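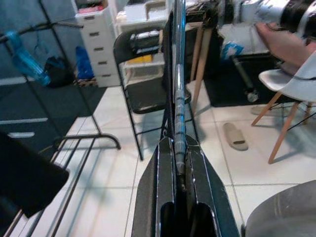 A metal rod with bands of gray tape, next to a black rack.

Zavala FC Signs Two-Season Kit Agreement With Mernix

Zavala FC is pleased to announce that Mernix will be the kit partner of the club for the next two seasons. The agreement covers the men's team, the women's team and all eight youth squads. The new home shirt will be worn for the first time in November, when Zavala receives Dulard at the Givbridge Ground.

"We have looked for a partner who understands a club of our size," said Desmond Oyelaran, commercial director of Zavala FC. "Last season we sold almost 2000 shirts, and many supporters had to wait too long for them. With Mernix we will have 3000 ready before the first match."

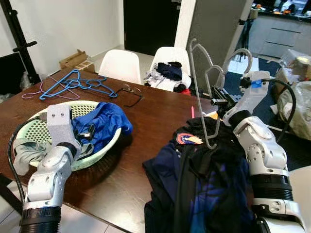

The home shirt stays in the traditional colors of the club, and the away shirt was chosen by the supporters in a vote during the summer. It is a bright royal blue, very near to the garment in the mint-green basket, with a white collar and white numbers. The women's team will wear it first, in the cup match at Dulard.

"The players tried the blue one in training and they did not want to give it back," said Xóchitl Espinoza, captain of the women's team.

Members of the club receive a discount of 25 percent on both shirts. Orders can be made at the ticket office of the Givbridge Ground, which is open on match days until kick-off.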